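Speaker notes: Eating well through a kitchen move (Sterbridge library evening talk, March)

Settle in first. Wait for the chairs to stop scraping. Thank Dayana Ayala for the invitation and for the tea, and mention that the handout is on the side table by the door, with the larger print version underneath it.

Opening. Good evening, everyone, and thank you for coming out in such miserable weather. My name is Tin-yau Yeh, and I have moved house more times than I would like to admit, the last of them from Ilport to a narrow little place on Skidby Lane with a kitchen I could cross in two steps. Tonight I want to talk about food in the weeks before and after a move, which is a subject people tend to skip over while they're worrying about boxes and keys and who is going to carry the piano. (Pause. Somebody always has a piano story. Let them tell it, but only one.)

Start with the bit about my mother's pantry. She kept a notebook of everything on her shelves, right down to the half jar of plum sauce, and when we packed up she cooked her way through it page by page. We had some very odd suppers. Lentils with canned peaches was one of them, and I remember it fondly, though my brother doesn't.

The four-week plan. Go slowly here, people like to write this down.

Four weeks out, stop buying anything that comes in a large size. No big sacks of rice, no second bottle of oil. Look in the back of the cupboards and pull out whatever you'd forgotten.

Three weeks out, plan your suppers from what you have. I buy only milk, eggs, bread and green vegetables at this stage, and I find I can get a surprisingly long way on that.

Two weeks out, eat the freezer. Soups first, they take up the most room. Then the peas, then the mystery bags with no label. (Show of hands: who has a mystery bag? Wait for the laugh.)

Last week, keep one pot, one pan and one good knife out, and pack the rest. Give your open spices to a neighbor. Mine went to the Tsang family upstairs, who sent back a dish of dumplings on the very last night, and I don't think I have ever been so glad of a hot meal.

Money. Keep this part short. In my last move I set aside 900 dollars for food and takeout over the two months and spent 588, and nearly all the savings came from those freezer suppers. Your numbers will be different, of course — a family with teenagers will laugh at mine.

The first night box. Hold up the real one here. Kettle, mugs, tea, a can opener, crackers, cheese if the trip is short, a roll of paper towels and a bar of chocolate. Label it on all four sides. It rides in the car with you and never goes on the truck. I learned that the hard way, sitting on the floor in the dark with soup I couldn't open.

The first week in the new place. Don't try to stock the whole kitchen in one trip. Shop for three days, cook simple things, and notice where your hands go when you reach for the salt. Wherever you reach, put the salt there. Then do the same with the oil and the tea, and the shelves will more or less arrange themselves — it takes a week or two, and there's no hurry at all.

If there's time, tell the story of the neighbor's lemon tree. If not, go straight to questions.

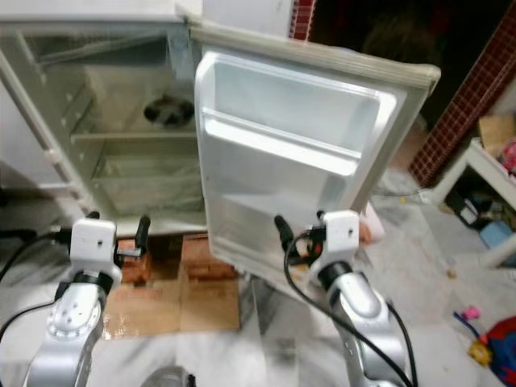
Questions I usually get. Can you take frozen food with you? For a short drive, yes, in a good cooler packed tight, but I'd sooner eat it or give it away. What about houseplants and herbs? Basil sulks, rosemary doesn't mind. Is it worth moving flour? If the bag is open, bake something with it for the people helping you.

Finish by thanking Dayana again, and remind everyone to take a handout and bring their cups back to the tray.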